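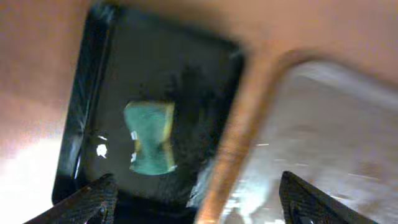

Nirketti Kitchen Sinks - Owner's Guide
Home Products Care Spare Parts Contact
Last updated: 14 Jun 2021

Section 6. Daily and Weekly Care of Dark Basins

This section covers the Nirketti square basin in black. If you have the steel basin, use Section 5. Installation, sealing and the Tivby drain kit are covered in Sections 2 to 4.

6.1 Before first use

Wait until the sealant around the rim has cured. The cure time is printed on the sealant tube and varies by brand. Do not run water over the rim during this time.

1. Peel off any protective film that is still on the basin.
2. Pick out loose packing material by hand. Do not flush it down the drain.
3. Wash the basin with warm water and a few drops of dish soap.
4. Rinse and dry with a soft cloth.

6.2 What to use

- A two-layer kitchen sponge with a soft side and a scouring side. The usual yellow and green kind is fine.
- Mild liquid dish soap.
- White vinegar, for lime scale only.
- A soft cotton or microfiber cloth for drying.

Do not use steel wool, metal scrapers, oven cleaner, drain cleaner crystals or scouring powder containing bleach. Damage from these is not covered by the warranty.

6.3 Daily cleaning

1. Take everything out of the basin, including the drain basket.
2. Run warm water over the walls and floor.
3. Put a little dish soap on the soft side of the sponge and wipe the walls from the rim down.
4. Wipe the floor of the basin in small circles, working toward the drain.
5. Go into each rounded corner with the edge of the sponge. Grease collects there first.
6. Rinse with clean water until there are no suds left.
7. Dry the walls and the rim with the cloth.

Note: On a black basin, dried water shows as a pale gray haze. It is mineral residue from the water and does not mean the surface is worn. Step 7 prevents most of it. In hard water areas it is worth drying the basin after every use.

Note: The walls have a higher gloss than the floor. Under a window or a strong lamp they will show streaks that you cannot see in softer light. Check them from more than one side before washing again.

6.4 Stuck food and marks

1. Cover the mark with warm water and a drop of soap. Leave it for ten minutes.
2. Try the soft side of the sponge first.
3. If the mark is still there, turn the sponge over and use the scouring side on the floor of the basin only. Press lightly.
4. Rinse and look again before repeating.

CAUTION: Do not use the scouring side on the glossy walls or the raised rim. It can leave fine scratches that catch the light, and these cannot be polished out at home.

Silver-gray lines left by pans are usually metal rubbed off onto the basin. They come away with step 3 in most cases.

6.5 Lime scale

Do this once a week, or when the haze no longer wipes off.

1. Mix equal parts white vinegar and warm water. You will need 700 ml for a full wipe-down.
2. Wet the cloth and lay it over the scale for 2 minutes.
3. Rub with the soft side of the sponge.
4. Rinse well, including around the drain, and dry.

CAUTION: Keep vinegar off natural stone countertops. If any gets on the stone, rinse it off with plain water right away. Never mix vinegar with bleach.

6.6 Care of the sponge

A sponge left in the basin stays damp underneath and can leave a ring on the floor. Rinse it, squeeze it out and stand it on edge in the Jinden caddy or any open holder - a closed dish keeps it wet.

Replace the sponge when the scouring layer starts to lift or shed, or when it still smells after washing. Small bits from a worn pad will find their way into the drain basket, so empty the basket at the same time.

6.7 The countertop next to the sink

Wipe up standing water along the rim at the end of the day. Use the soft side of the sponge, then the cloth. On light-colored countertops, tea, coffee and turmeric should be wiped up at once. For anything stronger than soap, follow the countertop maker's instructions.

If water keeps appearing along the rim after you have dried it, the seal may have opened. Stop using the sink and see Section 3, "Resealing the Rim."

6.8 Questions about care

Write to Amna Rajput, Customer Care, at the address on the back cover. Include the model number from the label under the basin and the date of purchase.

Previous: 5. Steel Basins Next: 7. Drain Basket and Trap Back to Contents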